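Gears: Wheels That Boss Each Other Around

By Rhiannon Gape

Most wheels are polite. Put two smooth ones side by side, spin the first, and the second may join in or may just sit there, sliding about like a kid in socks on a kitchen floor. Gears are less polite. They have teeth, and when one gear turns, its teeth shove the teeth of the next gear along whether it feels like moving or not.

That is pretty much the whole idea. The rest of this page is details, but the details are the good part.

Big gear, little gear

Gears come in all sizes, and the size matters a lot. What really counts is how many teeth each gear has around its rim. The part around the edge is called the rim, and the hole in the middle is usually for a rod called an axle.
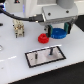 A wide blue gear with small teeth, and a smaller red gear with chunky ones.

Two gears can only work as a team if their teeth are the same size. Small teeth and chunky teeth don't fit together. They grind and skip, and the noise will make the dog leave the room.

Now for some arithmetic (sorry). Say you have a gear with 30 teeth and a gear with 6 teeth, and all the teeth match. Turn the big gear around once. All 30 of its teeth push past the little gear, which has to spin five times to keep up. The little gear goes fast. It gets to show off.

But it pays for that. The little gear turns quickly with less push behind it. Swap the job around, so the little gear does the driving, and the big gear turns slowly but with a lot more push. Engineers call that turning push "torque," a word you may use at dinner if you want everybody to look at you.

Which way does it go?

Here is something that annoys people the first time. Two gears that touch always turn in opposite directions. If the first goes clockwise, the second goes counterclockwise. Add a third at the end of the row and it goes the same way as the first. My neighbor Wyn Prydderch once built a toy windmill with 4 gears in a row and was furious that the last one went backward. I told him to add another gear or take one out. He turned the windmill around to face the wall instead.
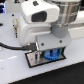
Gears also have to sit at the right distance from each other. Too far apart, and the teeth miss. Too close, and they jam, and then nothing turns at all and you get to say words your grandmother doesn't like. If your gears are stuck, check the spacing before you blame the gears.

Where are they hiding?

Look inside a wind-up clock (ask first – I did not, and it is still in a shoebox). Look at a hand whisk, the kind with a crank. The crank turns a big toothed wheel, and the whisks whirl much faster than your hand does.

A bicycle cheats a little. Its toothed wheels are called sprockets, and they don't touch. A chain runs between them, so both turn the same way. Good thing, too, or you would pedal forward and arrive at school in reverse. 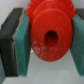 You can make your own gears from thick cardboard. Draw 2 circles the same size, and ask a grown-up to help cut matching teeth around the edges. Push a thumbtack through each center into a corkboard, close enough that the teeth mesh. Then turn one with your finger and watch the other do as it's told.

Your first pair will probably wobble. Mine looked like they had been chewed. Trim the worst teeth a bit and try again.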